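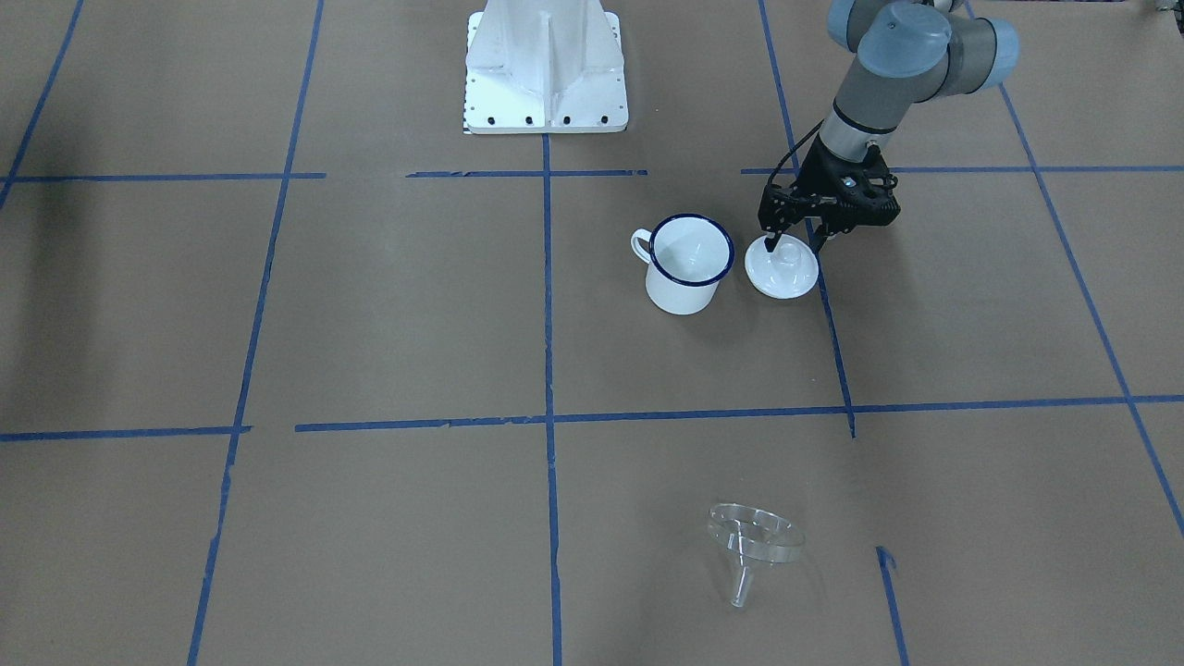 Laying out a sorting grid is a cheap way to keep small kitchenware in order before it gets packed. We use one at Bennani whenever a mixed lot comes in. Paper goes down first, then tape, then the pieces, one set to a square. A mug and its lid share a square, like the white enamel one with the navy rim, and the lid sits beside the mug so both can be checked for chips. The clear funnel is listed on its own line.

The lot is called Stindirix and has 281 pieces, mostly enamelware with some odd kitchen tools mixed in. Mereana Te Moana wrote the list in July. Yakubu Haruna does the taping.

Brown kraft paper is what we use on the floor. It takes pencil, so square numbers can be written straight on it, and it gets rolled up when the lot is finished. Blue painter's tape marks the squares. Start with the line down the center and work out to both sides.

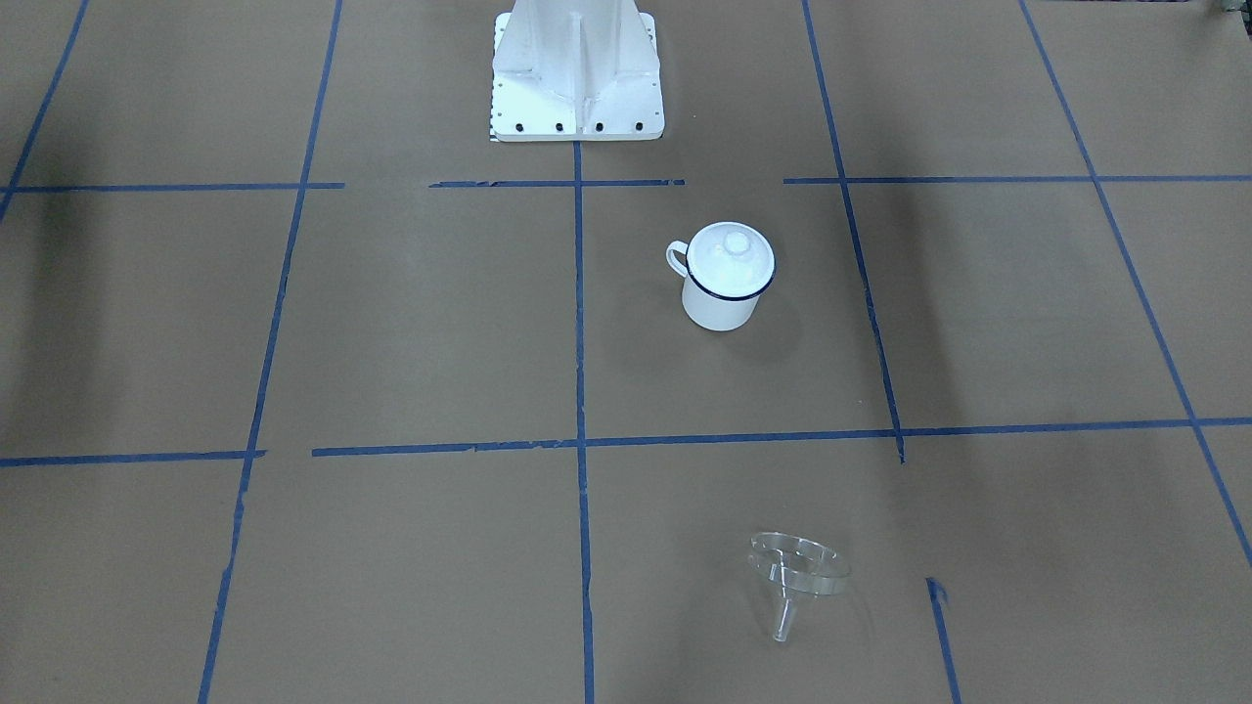
Short pieces of tape are fine where a long run won't fit. Small gaps in a line do no harm as long as you can still tell which square is which. Tear the tape by hand if the scissors have gone missing again.

Leave a walking strip on one side. We forgot this on the Drurelberg lot and had to lift 2 rows to reach the back.
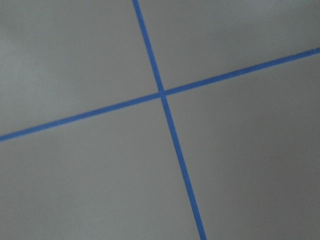 Press the crossings down with a thumb after both strips are on. Loose crossings catch on sleeves and on the feet of heavier pots. Yakubu goes over them again before any pieces are set out.

Larger items get a double square. Anything with more than 3 parts goes in a tray and keeps its number there. 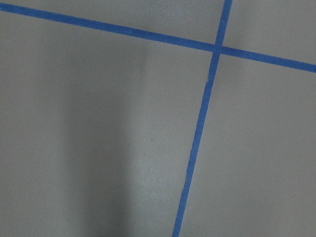
Straight lines are nice to have, but we don't measure. A strip with a small jog in its edge, like the one just under the crossing, stays as it is. Retaping is only worth doing if a strip has lifted or a square is too small for its set.

Next lot: Flaklow, 6 boxes, mostly baking tins.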